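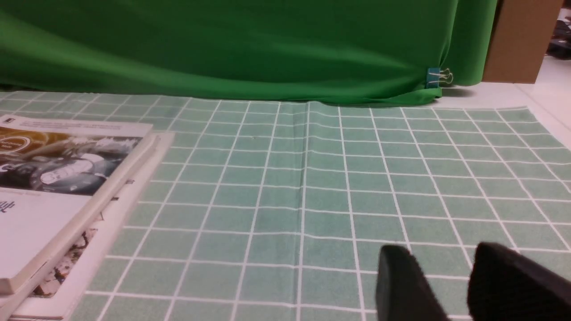 Section 4: Setting Up Your Watchlist and Season Alerts

Once your Ollberg box is online, you get to the fun part! The watchlist keeps every show you follow in one row, and season alerts let you know when new episodes land, so you can stop checking five apps every Saturday night.

Before you start

You need an Ollberg account and at least one linked streaming service. If you skipped linking in Section 3, go back and do that first. Alerts only work for services that are signed in.

Adding a show

1. Press Home, then move right to Search.
2. Type the first few letters of the title. The catalog also takes actor names, and it's surprisingly good with half-remembered ones.
3. Open the show's page and press the Plus key. A check mark appears next to the title.
4. Pick where to start: Season 1, the newest season, or Where I Left Off.

Note: Remakes often share a title with the original. Check the year under the title before you press Plus.
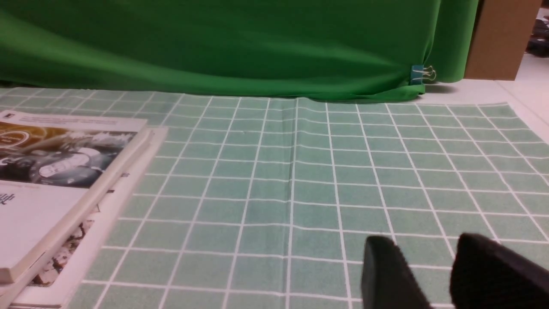
Can I follow a show that hasn't been renewed yet?
Add it the same way as any other show. It sits in the Waiting row and moves up to your main list by itself when a new season gets a release date.

Turning on season alerts

5. Open Settings, then Alerts, then New Seasons.
6. Choose how early you want to hear: a month ahead, a week ahead, or the same day. (Try a week. It's just enough time for a rewatch of the last season!)
7. Switch on Trailers if you'd like those too. Each one plays right from the alert.
8. Press Back to save.

Caution: Trailers for later seasons can give away earlier endings. If you're still catching up, turn on Spoiler Guard in the same menu. It hides episode titles, stills and trailers past the point you've reached. 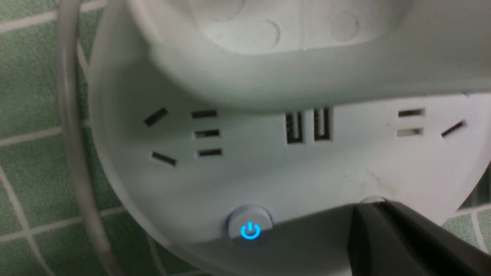
Spoiler Guard works per profile, so one person can be on the finale while another is still on the pilot, and both can use the same box happily.

Limits

Each profile can hold up to 347 shows. The whole account can store 3000 episode bookmarks, and the oldest ones drop off first when you go over.

If an alert doesn't show up

Message 1829: the service has signed you out. Sign in again under Linked Services.
Message 2508: the release date was changed by the service. The alert resets to the new date, and your place in the show is kept.

Next: Section 5, Sharing a Watchlist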